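Reducing stair-stepping and light leaks in baked interiors

Forum index > Rendering > Lighting and baking

gudlaug_h
Posts: 212
Posted 09:14

I have a baked lighting problem in an interior and would like a second opinion before I rebuild the UVs. The room is a small laboratory, part of the Satotside project. Walls are glossy white panels with thin seams, there is one tall wall panel in pale vertical wood grain, and a large white work table with a regular grid of small black holes in the top.

Two faults. First, the seams between wall panels show a dark fringe on one side only. Second, the underside of the table top is lighter than it should be, as if light is passing through the slab. Direct light is fine. The fault is in the indirect pass.

Settings: one lightmap per object, 20 texels per metre on the walls, 4 bounces, 2,000 samples, denoiser on. The baker is Skundeo. Bake time is acceptable and I would rather not double it.

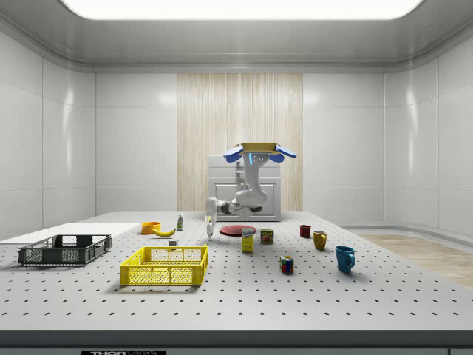 I have already ruled out flipped normals and overlapping UVs. The table top is a closed box with the holes cut as real geometry. The wall panels are separate meshes butted against each other with no overlap.

Guðlaug Hafþórsson

tallow
Posts: 1,388
Posted 09:40

The dark fringe is almost certainly a padding fault. At 20 texels per metre one texel covers 5 cm. If the seam is a few millimetres wide, the texel at the panel edge has its sample point partly inside the neighbouring panel. It gets black, the filter spreads it, and you see a band. One side only usually means the UV island is aligned to the texel grid on one edge and misses it on the other.

Snap the islands to whole texels, with two texels of padding at least. Do that before touching the sample count. Samples will not help you.

mireworth
Posts: 76
Posted 10:02

I disagree about the snapping. It fixes the symptom on straight walls and fails as soon as you have a panel whose width is not a multiple of the texel size. The correct fix is to stop having separate panels. Make the wall one flat surface for lighting purposes, bake that, and put the seams in a normal map. Seams that thin do not need their own geometry at any viewing distance you are likely to use.

tallow
Posts: 1,388
Posted 10:15

On a matt wall I would agree. On a glossy wall the normal-mapped seam breaks up the reflection differently from a modelled one, and it shows at grazing angles. Depends what the room is for.

Snapping with a non-multiple width is not a problem either. You scale the island by a fraction of a texel. The stretch is invisible in a lightmap.

gudlaug_h
Posts: 212
Posted 10:31

The seams need to stay as geometry. The panels are supplied by another team and are reused in two other rooms, so I can change the second UV channel but not the mesh.

Snapping is possible. I can script it. What about the table?

ovenbird
Posts: 540
Posted 11:20

The table is a different fault. How many triangles in the top? If every hole is cut through, the unwrapper will have made a separate island for the inside wall of each one. Those islands are smaller than a texel. They are packed close together and they bleed into whatever sits beside them in the atlas. If the underside is packed next to them you will get stray values on it.

Open the atlas and look for a field of specks.

gudlaug_h
Posts: 212
Posted 11:47

That is correct. 2,971 islands on the table object. I had not looked, as the automatic unwrap reported no overlaps.

ovenbird
Posts: 540
Posted 11:55

It would report no overlaps. They do not overlap at infinite resolution. They share texels at yours.

Collapse all hole interiors to a single point in the lightmap channel and place that point in a corner of the atlas with a dark value. The interiors read as black anyway. Then give the top and the underside one island each, well apart.

mireworth
Posts: 76
Posted 12:08

Or take the holes out altogether and use a mask texture. I know I am repeating myself, but cutting thousands of triangles into a flat plane to get black dots is a poor trade. A mask costs one texture fetch.

ovenbird
Posts: 540
Posted 12:21

A mask has its own problem with a regular grid, which is moiré. At a distance the holes fall below pixel size and the pattern crawls unless the mip levels are good. Geometry crawls too, and worse, so you are right that the mask is the better of the two. But she asked about the bake, and the bake can be fixed in ten minutes without changing the asset.

pell_street
Posts: 19
Posted 13:05

Check the thickness of the slab against the ray bias as well. I had the same pale underside on a shelf in the Bostville kitchen set and the atlas was clean. The bias was larger than the shelf was thick, so rays leaving the underside started above the top surface. Skundeo scales the bias with the size of the whole room by default. There is a per-object override.

tallow
Posts: 1,388
Posted 13:12

Good point. The default bias has been too large for two versions now. The older Pichler baker used a fixed value, so scenes brought over from it often show this for the first time after the move.

mireworth
Posts: 76
Posted 13:30

The Pichler value was too small and gave you acne on curved surfaces instead. I would not call it better.

tallow
Posts: 1,388
Posted 13:33

I did not say better. I said fixed.

gudlaug_h
Posts: 212
Posted 16:52

Results, one change at a time.

Islands snapped, two texels of padding: fringe gone on all the flat walls. Still faintly present where the wood panel meets the white wall on the left. The two meshes have different texel densities there, so I expect that is the cause.

Hole interiors collapsed: the underside is more even but still too light overall.

Bias override on the table: underside is now correct. So there were two faults and not one. Thanks to ovenbird and pell_street.

Bake time went down slightly, which I put down to the smaller island count.

tallow
Posts: 1,388
Posted 17:10

For the wood panel, match the density to the wall and turn the denoiser off for that pair while you test. It runs per lightmap, so two adjoining maps are smoothed separately and will not agree at the join. Some bakers can stitch across objects. Skundeo can only do it inside one atlas.

gudlaug_h
Posts: 212
Posted 17:26

Then I will put both in one atlas. It was going to be needed for the streaming budget in any case.

mireworth
Posts: 76
Posted 17:41

If they are going into one atlas, keep the padding at four texels between those two. Two is not enough once the texture is block compressed, as the blocks are four wide.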